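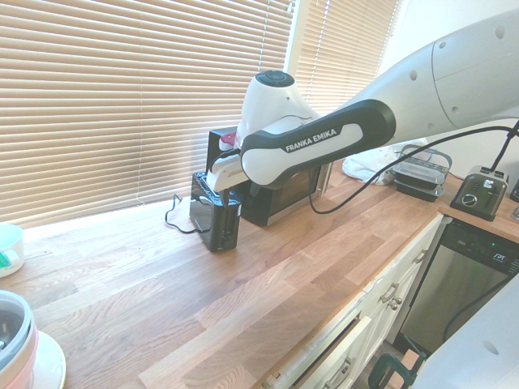 March 13, 2021
Drallach cell, kitchen counter station
Entry: cable rerouting and finger check

The cell was taken out of service at the start of the session for the inspection due at 4000 cycles. The arm was brought to the parking pose, the brakes were engaged, and the stop button was tested before any work began. It released and reset correctly on both attempts.

Cable. The wrist cable had been pulling at its connector whenever the last joint turned past the middle of its range. The January entry records the same complaint, and the strap fitted then had slipped. The old strap was removed and the cable was given a longer free loop below the wrist. Joint 7 was then turned by hand through its full travel. No pull was felt at the connector. Colleagues are asked not to shorten this loop to tidy the cell; the slack is needed when the arm reaches toward the window side of the counter.

Fingers. Both finger screws were found loose, the left one by a good half turn. They were cleaned, refitted and tightened to the value on the Hanrahan sheet. The pads show wear on the inner edge only – acceptable for now. Replacement pads are on order from Numico and should be fitted on arrival, whatever the condition of the present set.

Homing. The gripper was homed after refitting. Closed width read 2 mm on the first run, which suggested dirt between the pads. After wiping, it read zero.

Toaster approach. The saved approach point was over 8 mm off to the left when replayed at low speed. It was taught again and stored in the Branari program as approach point 23. The former point has been kept in the file but disabled. Toaster position should be checked against the program before each session, as the appliance is not fixed to the counter.

Outstanding:
Base bolts not checked; the correct wrench was in use elsewhere.
Full-speed run of the toaster sequence still to be done, with a second person at the stop button.
Label for the new cable strap.

Cell left powered down, brakes on, fingers open.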